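Review: Pralness Heated Towel Rail, Wall-Mounted Model

Prepared for the residents' handbook, Grurkau House

Scope of the review

The Pralness rail was fitted in the shared bathrooms on the first and second floors in April, replacing the older oil-filled units. This review covers fitting, running and daily use. It is intended for residents who are considering the same model for their own flats, for which written consent is still required under the terms of the lease.

The rail is sold in white and in brushed steel. The steel version was chosen. It measures 80 centimetres in height and is supplied with four wall brackets, a fused spur lead and a printed guide. Hand towels, flannels and the smaller bath sheets fit across a single bar when folded once. 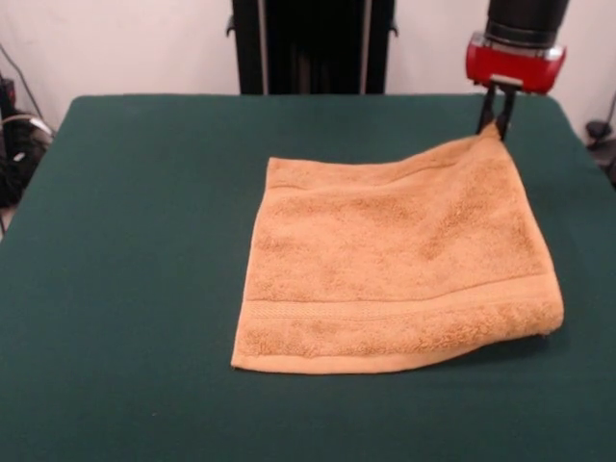 Fitting

Work on each floor was completed in one morning by Jurnedari, the contractor already engaged for the stairwell lighting. The brackets are well made, but the drilling template in the box is printed slightly under size and should not be relied upon. Measurements should be taken from the rail itself. Tiled walls need a suitable bit and a slow speed. The lead leaves the rail at the lower left only, and this cannot be changed, so the position of the spur must be settled before any holes are made.

Daily use

The timer offers a two-hour boost and a daily programme. Setting the programme requires the button to be held for five seconds, a step which the guide mentions only on its last page. Once set, the programme has been kept without fault, including after the power cut at 6 in the evening which affected the whole building.

Thick cotton takes longest to dry. A towel folded into several layers remains damp at the centre after the boost has ended, and residents are asked to spread towels over two bars where space allows.
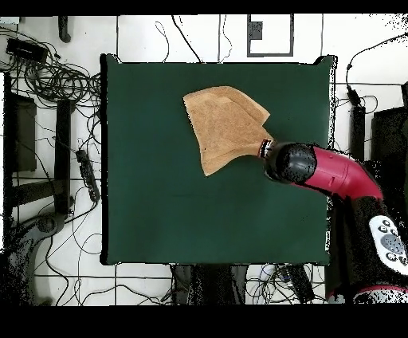

Tania Abeysekara has written to say that the boost period is too short for a household of four, and that the older units, for all their faults, could be left on through the night. She asks whether the daily programme might be extended in the winter months.

The request has been noted. The programme can be extended by up to three hours without any change to the wiring, and a trial on the second floor has been agreed. The rail is rated at 800 watts, which is more than the Chae rail considered alongside it, and longer hours will be reflected in the service charge.
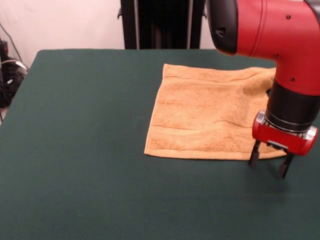

The cost of supply and fitting for both floors came to £1,863, within the sum set aside. The guarantee covers the heating element but excludes the timer, and claims must be made within 28 days of a fault being found. Receipts are held by Umesh Ahuja in the ground-floor office.

The rail is recommended for shared bathrooms and for larger private ones. In a small bathroom the lower bar sits close to the floor and is of limited use. The white finish has not been tested.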